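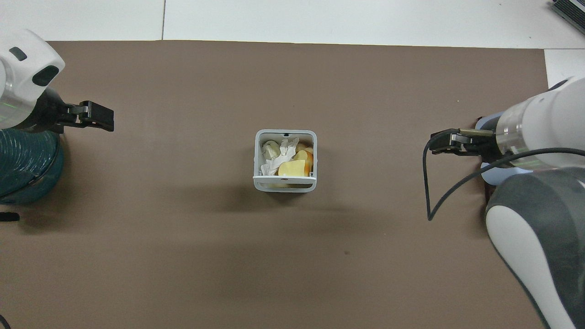
Tapete de bancada Utgate, formato grande
Marca: Zomora
Vendido em: unidade
Cor: castanho-acinzentado
Stock: disponível

Descrição

A Zomora chama-lhe "superfície de trabalho profissional". É um tapete. Serve para pôr em cima de uma mesa e evitar que a mesa se risque, e é nessa qualidade que o vendemos. Temos o Utgate em catálogo desde fevereiro e já ouvimos de tudo, desde o cliente que comprou um segundo até ao que o devolveu porque esperava não sei que transformação na oficina. Convém ler o resto antes de encomendar.

O material é descrito pelo fabricante como "composto técnico de alta densidade". Pedimos que nos explicassem o que quer isso dizer e recebemos de volta o mesmo folheto, em PDF. Ao toque parece-se com os outros tapetes desta gama de preço: uma face de cima mate, que não faz reflexos debaixo do candeeiro, e um verso mais aderente. Em tampos lisos fica quieto. Em madeira por envernizar, o que temos na loja de Braga escorregou um pouco.

O que o folheto promete e o que nós vimos

"Resistente a cortes." A um x-ato usado com calma, sim. A um x-ato usado com pressa, não. As marcas ficam e não fecham sozinhas, ao contrário do que sugere a palavra "regenerativo" impressa no tubo. Para quem corta papel ou tecido todos os dias, o Lelar de dupla face continua a ser melhor compra, mesmo sendo mais feio e mais pequeno.

"Resistente ao calor." O folheto não indica temperatura nenhuma. Não o recomendamos para soldadura nem para pistola de cola pousada de bico para baixo. Se precisa de uma base para ferro de soldar, compre uma base para ferro de soldar.

"Antifadiga." Isto é para os pulsos, supomos. Tem 3 mm de espessura. Tire as suas conclusões.

"Fácil de limpar." Aqui temos de dar razão à marca. Água morna, detergente da loiça, pano. Café, tinta de guache e grafite saíram sem esforço. O verniz de unhas não saiu, e a acetona deixou uma auréola pior do que o verniz.

Medidas e peso

Estão na etiqueta e conferem, coisa que nem sempre acontece com a Zomora (o modelo anterior vinha mais curto do que anunciava). Vem enrolado, e nos primeiros dias os cantos levantam. O fabricante fala em "assentamento imediato". No nosso caso foram três dias com livros em cima. Não passe o ferro de engomar, houve quem experimentasse.

Para quem faz sentido

Costura à mão, modelismo, separação de peças, trabalhos manuais com crianças, mesas de embalamento. A cor disfarça o pó e deixa ver razoavelmente bem as peças claras. As escuras perdem-se com facilidade. Quem trabalha com parafusos pretos deve ir para o modelo Laaksonen, cinzento-claro, que se suja só de olhar para ele mas onde se encontra tudo.

Para quem não faz sentido

Secretárias com rato ótico. Funciona, mas um tapete de rato custa uma fração disto. Também não compre para exterior: o folheto mostra um terraço ao sol, e a garantia, umas linhas mais abaixo, exclui a exposição solar prolongada.

Opinião de cliente

"Comprei para a mesa de encadernação. Ao fim de uns meses está inteiro, com dois riscos que são culpa minha. O cheiro a novo demorou uma semana a sair e incomodou-me. Não percebo o preço, mas também não me arrependo." Dilek Bozkurt

Embalagem e encomendas de quantidade

Segue em tubo de cartão. Não dobramos para poupar nos portes, por muito que nos peçam, porque o vinco não desaparece. Escolas e oficinas podem encomendar à caixa, que traz 8 unidades. A palete tem 192 e, até hoje, não vendemos nenhuma. A partir de 100 unidades fazemos orçamento à parte. Não há corte por medida.

Garantia e devoluções

A garantia é a legal, sem os "extras vitalícios" que aparecem no site da marca e que ninguém nos soube explicar ao telefone. Devoluções aceites com o tapete enrolado no tubo original e sem marcas de corte.

Ficha revista a 13 de junho de 2020. O preço pode mudar quando chegar a próxima remessa.

Produtos relacionados
Tapete de corte Lelar, dupla face
Tapete de bancada Laaksonen, cinzento-claro
Fita antiderrapante para verso, rolo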